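**Rags, chairs and the whiteboard problem**

Monday, October 20, 2025

I promised in the last issue that I'd write up how I clean the studio, and then I put it off, partly from embarrassment (a whole newsletter item on dusting!) and partly because I kept changing my mind about cloths. But I've now had two emails asking, so here we go.

First, paper towels. I used them for years and I went through a roll a week, easily, and what I mostly did was push gray fluff from one end of the desk to the other. Back in May I finally bought a stack of microfiber cloths from Litora, the little hardware place on Casten Street. They come in a pack of 16, in four colors, and I swore I'd have a system. Purple for dry dusting, blue for glass, and so on. The system has mostly slipped, except that purple really has stayed the dusting color, and I'm oddly proud of that.

The thing I got wrong at first was washing them. I threw them in with the bath towels and they came out covered in lint and useless, like wiping a shelf with a sweater. Now they get their own small load, warm water, a tiny bit of detergent, no fabric softener ever, and they hang over the shower rail until morning. If one has gone stiff I demote it to bike chains.

Now the office chair, which I think is the most neglected piece of furniture in any workroom. Mine has a mesh back, and mesh holds dust like you wouldn't believe. Vacuum it first with the soft brush, from behind, then from the front, and only then go over it with a barely damp cloth. The headrest gets a wipe too, please, especially if you use anything in your hair. Then tip the chair over and pull the hair and thread out of the casters with tweezers. I do this with the radio on and a coffee and it's a perfectly nice fifteen minutes.

Brick! A few of you have asked about brick walls, and I do have opinions. Don't wet it. I tried a sponge once and left bits of yellow foam stuck along the mortar for the rest of the summer. A dry brush, working from the top down, with an old sheet along the floor to catch the grit, is all I bother with now, and only a couple of times a year.

White surfaces are another story, and painted panels show every single fingerprint. Dry cloth first, then a second one with a little water and a drop of dish soap, wrung out hard. I tested the spray everyone recommends from Trulero and it left a faint haze that I could only see late in the afternoon, when the sun came in sideways, and then I couldn't stop seeing it. Plain soap for me, thanks.

And the whiteboard. If you've got old marker that won't budge, scribble over it with a fresh marker and wipe right away. It feels like the wrong thing to do but it lifts most of it. Afterward I go over the whole board with a clean cloth, and I keep that cloth away from everything else, as marker dust gets into the fibers and then onto your nice white shelves.

Next time I'd like to get into drawers, and I have a reader's question about cork boards from the Espinoza building, where they apparently have one in every hallway. If you've got a trick for getting tape residue off painted metal, write to me, I've got a filing cabinet that is testing my patience and I'm nearly out of things to try on it.

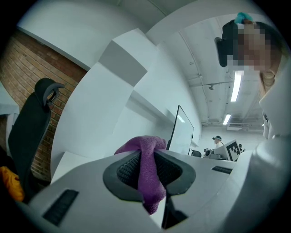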